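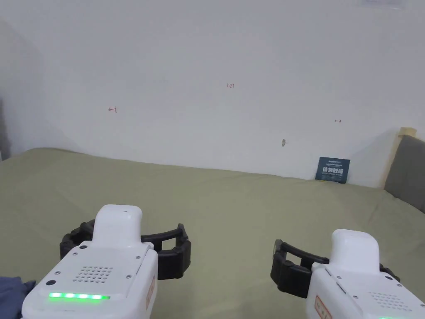
Fri 9 August

Rees guest house, notes on the room turnover and the booking calendar. Written in the evening, so please excuse the order.

The calendar on our own page and the one at Zekach did not agree again this morning. The family in the garden room had a booking until Sunday with us, but Zekach showed the room free from tonight. I closed it by hand at both sides. Myfanwy thinks the fault comes when a guest extends the stay by telephone, and I think she is right, as all the wrong bookings I found were made longer in this way. There were 3 of them in August. To check: does the same happen when the guest makes the stay shorter?

Linen. The new supplier is Darmont and the first delivery came to 338. Sioned opened it and the fitted sheets are deep enough, but the pillowcases are the envelope kind and we had asked for plain ones.
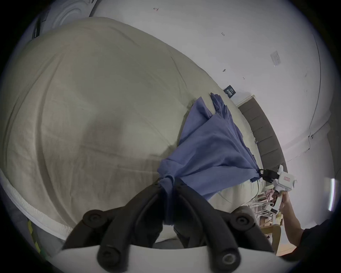

She will write to them on Monday. Until we have the answer, please keep the pillowcases in their packets, otherwise they will not take them back.

Late arrivals. I tried the new wording for the key message with the guests in room 17. The old one said "the box beside the door", and we have two doors. The new one says "the side door, facing the car park". They found it and did not ring. I will use the new text for one more week before I change the printed sheet. 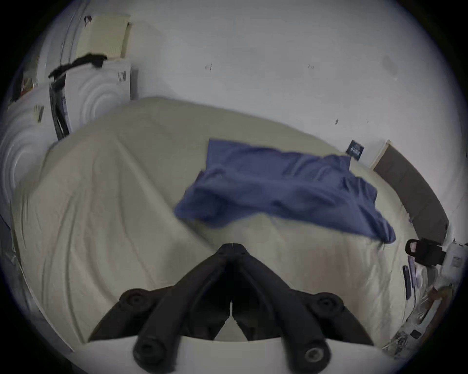 Bed, cream sheet on.

Breakfast hours: Barry Goodall wants to begin at seven for the walkers who go up to Irkiddale. I am not against it, but then the bread must be ordered the evening before, and the bakery takes no changes after four. Nia will ask if they can leave it in the porch.

The water softener has a limit of 3000 litres before it must be cleaned, and I forgot to note the meter when I started it. I noted it today on the inside of the cupboard door. 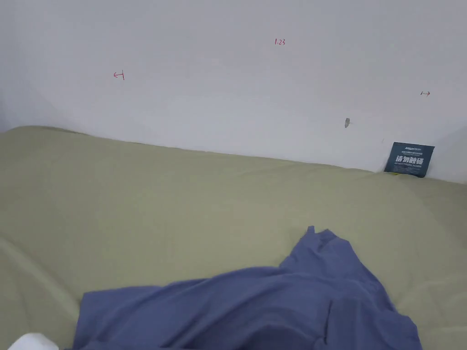
If somebody resets it, please write the new figure under the old one and do not rub out anything.

Still open:
Zekach, ask for a person and not the form
price for the cot, Mali has the old list
second key for the side door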